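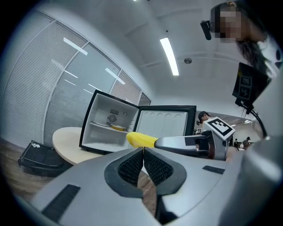

Standby loads at the Giltonby building: meter results

The plug-load survey for the second floor closed in October 2020. Readings came from 208 outlets, each logged for 4 full nights between closing time and the first badge entry of the morning. Overnight use on the floor came to 379 kilowatt-hours for the period, most of it from equipment that staff believed was switched off.

The largest single group was monitors left in sleep mode on docks that keep their own supply running. A docked monitor in sleep drew more than the same monitor connected directly, and the difference did not go away when the laptop was removed. Printers were next. The two older Irnex units never reached their low-power state because a network status check woke them every few minutes. Lengthening the check interval on the print server fixed this, and no one has reported slower printing.

Kitchen equipment was left out of the totals. The water heater on that circuit has its own timer, and the timer setting is a separate question — see the Pacheco wing notes in the last issue.

Switched power strips will be fitted to the desk rows in November. Outlets with a green sticker stay live at all times and should be used for phones, chargers for shared equipment, and anything that runs overnight jobs. Requests for extra green outlets go to Aishwarya Chettiar with the desk number and the rated wattage from the label. The full readings are in the Jumlow folder, sorted by circuit.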